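Room to Play While Families Wait

Supervised visits used to happen wherever Lasley County could find a free office. Parents met their kids across a desk, with a phone ringing next door. Since April they have had Limum House instead, and what a difference a real living room makes!

The house has two visiting rooms, a kitchen where families can cook together, and a yard with a gate that latches. It hosted 156 visits in its first season. Brothers and sisters placed in separate foster homes can book the same hour, something parents had been requesting for years.
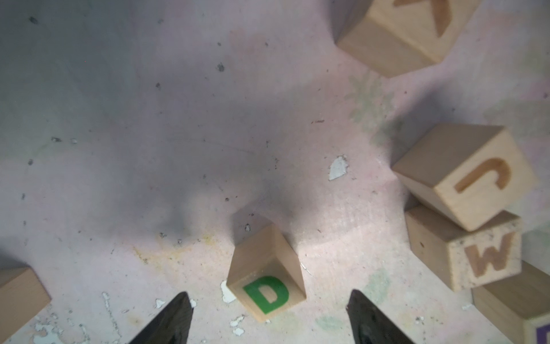
D is for done, dinner, dinosaur: a lettered wooden block.

Language was the next big fix. The Seneviratne Fund paid for 35 interpreter sessions, and parents may now speak whatever they speak at home — lullabies, jokes, scolding and all. Visit notes are shared with parents in their own language too, so they can see what a judge will see.

Booking runs through Umix, a simple text line. Miss a bus and you can send a message, and the visit gets moved.

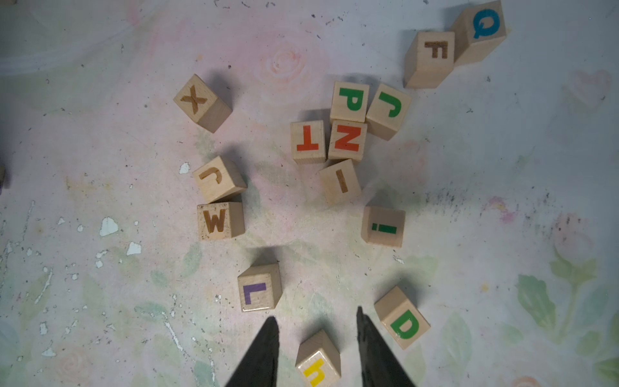
Wooden alphabet blocks, Q and F among them.

Next up is a Saturday-style long visit, three hours with lunch. The county has set aside 600 hours for it, and the first families are already picking menus. Tacos are well ahead.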